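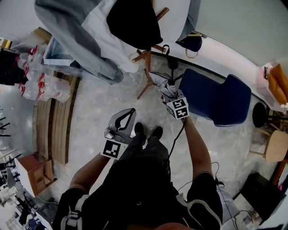
*The coat stand, one umbrella, an armchair and a couple of stools.*

I want to say something in defense of the coat stand, because I'm apparently the last person in the building who likes it. We're having the annual argument again (it always starts in December, when the big coats come out), and the other side wants a row of hooks screwed into the wall by the door. Neat, cheap, done. I've seen the mock-up and I hate it.

A row of hooks gives everybody the same four inches. That's fine for a denim jacket. Now try a long winter coat next to another long winter coat, with a tote bag squeezed in between, and by ten in the morning you've got one lumpy thing that has to be peeled apart layer by layer while somebody stands behind you waiting for their scarf. A stand sends things off in different directions! You can walk around it. You can see your own sleeve from the back of the room.

My grandmother's house had both — hooks in the back hall, and a stand by the front door that the family swore dated from 1871, though I never met anyone who could prove it. Guess which one the guests used. People put their things on the stand and then they sat down. The hooks got the dog leash and a raincoat that hadn't fit anyone for years.

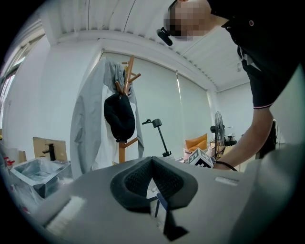

The complaint I hear most is that stands fall over, and okay, cheap ones do. We had a Dranana at my old place, a skinny metal thing with a base like a dinner plate, and if you hung one wet parka on the wrong side it went down like a tree. Splayed wooden legs are a different story. They take up more floor, sure, and I've kicked one more than once on my way to somewhere else, but I'd take a stubbed toe over picking eight coats up off the tile.

Then there's money. The Sotomayor stand I've had my eye on for home is $400, and I know how that sounds. The hooks would run about $200 by the time you've paid a person to find the studs and patch the wall where they missed. So yes, hooks win that round. I'd still rather have something I can drag over to the window when the layout changes, or carry out to the car when I move.
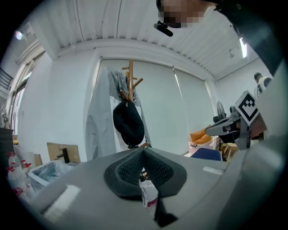 Where I'll give ground is umbrellas. A coat stand alone is no good with umbrellas. The folded ones end up hooked over an arm with their strap, or leaned on a leg, or stuffed in a bag where you forget them until Thursday when it pours. The old stands had a ring and a drip tray down low and I don't know why anybody quit making them that way. Porness sells a clip-on ring, which I bought, and it slides. A bucket works better. A plain bucket!

And bags. I think a bag should get a peg of its own, low enough that you can get into it without taking your coat down first. Shoulder straps on top of collars are how collars get ruined. I've been putting mine on the chair, which means that the chair is now a bag chair and I sit on a stool, so maybe I'm not the one to lecture.

I read the last bit out loud at lunch, and it didn't go over the way I'd hoped.
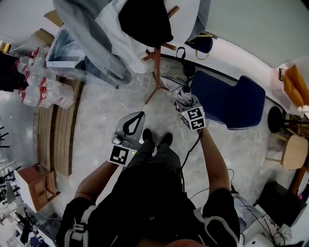 Gareth Rudd said I'd left out the part where one person shows up with a giant coat, throws it over the top, and buries every other peg until five o'clock. With hooks, he said, a giant coat only ruins things for its neighbors. He'd put up a second row lower down for bags and call the whole business settled.

I told him the answer to that is two stands. He asked where the second one would go, and I'm still working on it.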